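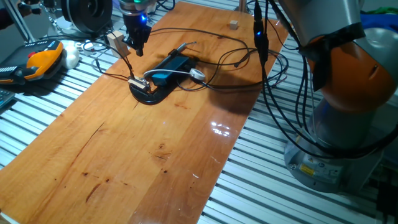

Saturday
Liette Gill

Shellac day! I've been promising myself this one for weeks and for once the bench was clear by the time the coffee was done, so here are all the notes while they're fresh. Carter, Chathurika, you both asked for the recipe and the mistakes. The mistakes are longer.

Starting point: the Dillia cabinet needs its doors refinished and I want to do them in shellac from flakes, the old way, padded on. The can of premixed stuff on the second shelf is old enough that I don't trust it to harden. I put a drop on glass last night and this morning it still took a fingernail print. Out it goes. (Not down the sink. It's in the solvent tin with a label on it.)

Flakes. We have two bags. The MacPherson ones are blond and dewaxed, the other bag is a seedlac that Gaétan left us, lot 3847 on the tag, dark as tea and full of bark and bits of bug. I love the seedlac. It smells like honey and old churches when it goes into the alcohol and the color on walnut is unbelievable, a warm reddish brown you can't get out of a stain. But it has its wax in it, and I wouldn't want to put the Kendus varnish over it later, so if there's any chance a piece is getting a varnish topcoat it's blond for everything underneath. The cabinet doors are getting shellac and nothing else. Seedlac it is.

Mixing. I made 900 ml this time, which is a lot, but the doors are big and I wanted leftovers for the samples. I ground the flakes in the old coffee mill first (the one with the red tape, please don't put coffee in it, ever). Ground flakes go into solution so much faster than whole ones. Last time I dumped them in whole and got a lump at the bottom of the jar like a hockey puck that took two days and a lot of bad language to dissolve. This time I poured the alcohol in first, then sprinkled the flakes on while swirling, then set the jar on the Umix on its slowest setting with the lid on. Before lunch it was all in except for the bark. Strained through a paint filter, then through a piece of old T-shirt, then let it sit, then decanted off the sludge. The liquid is still cloudy from the wax but it's a nice even cloudy.

Strength: 3 pound cut for the stock jar. I thin from there for padding. I know Carter likes to mix it thin to begin with, and that's fine, but a strong stock jar takes up less shelf and you can always go down.

Sample boards next. I had thirteen offcuts of walnut from the door panels and used every one, all sanded the same and dusted with a brush and then a rag barely damp with alcohol. What I wanted to compare was how you fill the grain before you start building. Walnut has pores you could lose a screw in, and if you just pad over them you end up with a shine full of little pinpricks.

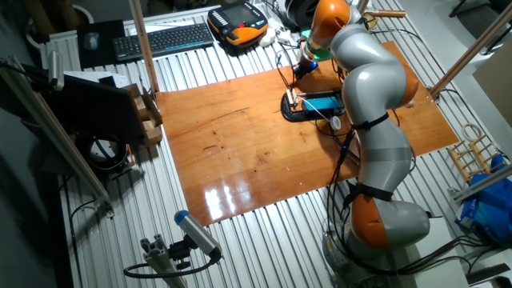

Orange joint covers, with the cables strapped along the arm.

First group, no filler at all, just pad and sand and pad again. It works, slowly. After every session the pores are a little shallower and you sand back and go again. It's peaceful and it takes forever, and you go through a frightening amount of shellac.

Second group, pumice. This is the classic French polisher's method and I'd only ever read about it. You put a tiny pinch of very fine pumice on the surface, then work it with a pad that has only alcohol and a ghost of shellac in it, hard little circles, and the pumice cuts a bit of wood dust and packs it into the pores along with the shellac. So you fill the wood with the wood! When it goes right you can feel it. The pad starts out gritty and then there's a moment where it goes silky under your hand and the board looks wet and flat at the same time. I may have shouted. Aaliyah came in from the yard to see if I was hurt.

When it goes wrong, you get gray specks. Two of the boards have them. Too much pumice, not enough alcohol to turn it clear, and it just sits in the pores looking like dried toothpaste. I could get some of it out with a stiff brush, not all.

Third group, a paste filler tinted dark, wiped across the grain, left overnight (I did these yesterday evening), sanded, sealed with one thin coat of blond and then on with the seedlac. Fastest by miles. It's also the flattest. My only grumble is that it takes some of the depth away. Hold a pumice board and a paste board side by side by the window and tip them, and the pumice one has more going on inside it. Whether anybody will notice on a cabinet door at knee height is another question. Chathurika says no. I say I'll notice.

About the pad, for whoever does this next. Inside is wool, a worn-out sock is perfect, and outside is linen or an old cotton bedsheet that has been washed so many times it has no lint left to give. No seams, no wrinkles on the sole. I charge it from the back by opening it up and dribbling shellac onto the wool, then press it on scrap paper until it leaves a mark like a damp thumb. If it leaves a puddle it's too full. I had it too full for the first hour and got ridges at every turn.

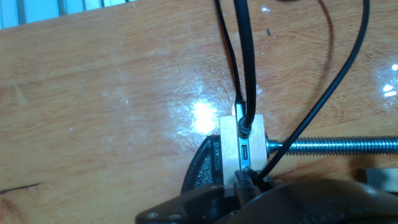

And keep it moving before it touches down. You glide on from the edge like landing a plane, and glide off at the far end the same way. Stop in the middle for half a second and the alcohol in the pad melts what's underneath and pulls a scar in it. I have a beautiful one on board six if anybody wants to see what it looks like. Don't try to fix it right away, whatever your hands want to do! Leave it till it's hard, sand it level, go over it. I poked at mine and turned a scar the size of a dime into one the size of a playing card.

Oil. Just a drop, on the sole of the pad with a fingertip, once the pad starts to drag. I used plain mineral oil. Walnut oil is traditional in some books and people have strong feelings, but mineral oil never hardens, so it floats up and you can take it off at the end. Every drop you put on has to come off again, so a stingy hand saves work. The trail behind the pad should look like breath on a cold window and vanish almost as fast. I could watch that little cloud all day.

Weather. It rained until lunch and the first two boards I did this morning blushed, a milky haze over the whole surface from damp getting caught in the film as the alcohol flashed off. I moved the heater over, waited for the rain to stop, and then padded them lightly with just alcohol, and the haze cleared up completely. I've read that trick so many times and never had a chance to see it work. Very satisfying. Still, on the real doors I'd wait for a dry day, and I'd like to have the door to the yard shut, Carter.

Things I want to try before the cabinet:

One, the seedlac over the paste filler with an extra few sessions, to see if some of the depth comes back with thickness. It might just look thick.

Two, half and half. Pumice on the panels where the light hits, paste on the rails and stiles where it's all straight grain anyway. Chathurika's idea, and I think it's a good one. My worry is the color matching where they meet, but the filler can be tinted a bit redder.

Three, spiriting off properly. I did it on one board only, at the end of the day, with a fresh pad that had nothing in it but a breath of alcohol, in long straight strokes with the grain. It lifted the oil and the shine came up so bright underneath that I could read the clock in it backward. Then I got greedy, did another pass, and dulled a patch by the corner. One pass. Wait a day. Then another if it needs it.

For cleaning up: the pads live in the lidded jar with a splash of alcohol so they stay soft, they get better with age, please don't throw them out. Gloves are in the drawer. I forgot mine for the first two boards and my fingers are the color of a violin.
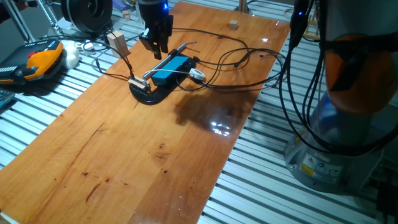

Varnished board with the blue box and the metal rod, gripper over it.

Stock jar is on the low shelf away from the heater, lid tight, with today's label. It starts to go off from the day you mix it, and I'd say use it up in a few months and do the drop-on-glass test before it goes near anything you care about. If it's still soft the next morning, mix new.

Gaétan, if you read this, where did the seedlac come from and is there any more? The bag is down to a few handfuls and the doors will take most of that. I asked MacPherson and they only carry it washed, which is cleaner but the color is a step lighter. I'd take it if I had to. I'd much sooner have another bag with the bark in.

The boards are standing on edge along the back of the drying rack, numbered in pencil on the end grain, with the method written underneath. Pick them up, tip them around, breathe on them, but no coffee cups please, a hot cup leaves a white ring and I haven't learned how to get those out yet. I suppose that's a reason to ruin one on purpose. Board six is available.

Next session I start on the smaller door, back side first.

Recent entries
Drawer runners, wax against soap (Chathurika Majumder)
Kendus varnish: skin on the can again (Carter Sandhu)
Sharpening the card scrapers (Aaliyah Hawthorne)
Dillia cabinet, taking off the old hinges (Liette Gill)
Seedlac, how to pick it over (Gaétan Vachon)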